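Speaker notes – "Who Gets to Copy It? Patents, repair and spare parts"
Sunday session, 2 p.m., main hall
Speaker: Radoslava Bednárik

OPENING (don't rush this)

Good afternoon! Thank Güven for the introduction. Ask for a show of hands: who has ever given up on fixing something they could have fixed? Wait for the hands. Let people look at each other.

I love this area of law, and I'd like the room to love it a little too by three. Patent law can sound like a wall. It's full of doors, and today we walk through one of them, the right to repair a thing you bought.

THE BASIC IDEA

When a patent owner sells you a product, the patent right in that one item is used up. Lawyers call it exhaustion (pause for the joke, they're all tired after lunch). You can use it, resell it, lend it to your brother. In most systems you can also repair it.

What you can't do is make a new one. So the whole fight is over where repair stops and making begins.

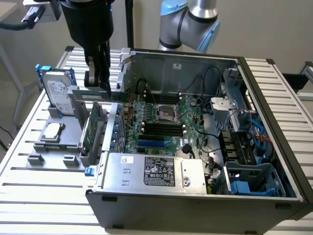
Courts tend to look at the article as a whole. Swap a worn part and keep the rest going, and you are usually on the safe side. Rebuild it from the ground up after its useful life is over, and you may have crossed over. There's no magic percentage. People always ask for one!

STORY: DRATBRIDGE AND THE PUMP SEALS

Tell this one slowly, it's the heart of the talk. Dratbridge ran a small shop with 60 customers, mostly farms. They made a replacement seal for the Ondamar pump. The pump was patented as a combination, but the seal had no patent of its own. The letter from the other side's lawyers demanded they stop.

Read out the first line of the reply – "Our customers bought the whole pump." Let it sit.

It settled, so we don't get a ruling to quote. I still use it all the time, it shows how much depends on reading the claims before you panic. 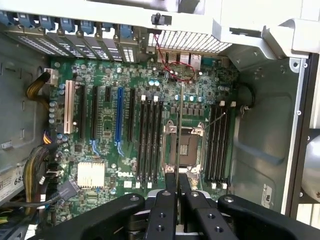

WHEN THE PART ITSELF IS PATENTED

Different question, harder answer. Buying the machine doesn't give you a free pass to manufacture a separately patented part. Look for a license, an expired patent, or a design that does the job another way. Mention Değirmenci here: 163 parts in their catalog, and only 2 were still under patent when they checked. Big smile from everyone in that meeting.

Skip the Skullerau example if we're past 2:30.

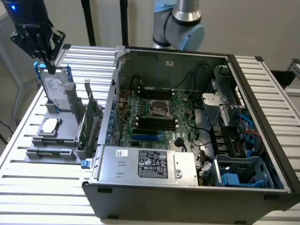
SOFTWARE LOCKS

Flag that this is mostly copyright and contract, with its own exceptions, and they vary a lot by country. Don't get pulled in. Güven is covering it at four and he's terrific on it.

QUESTIONS

Likely first one: "Can I 3D print it?" Printing counts as making, so go back to the basic idea. Handouts are by the door, 300 copies, please take a spare for a colleague.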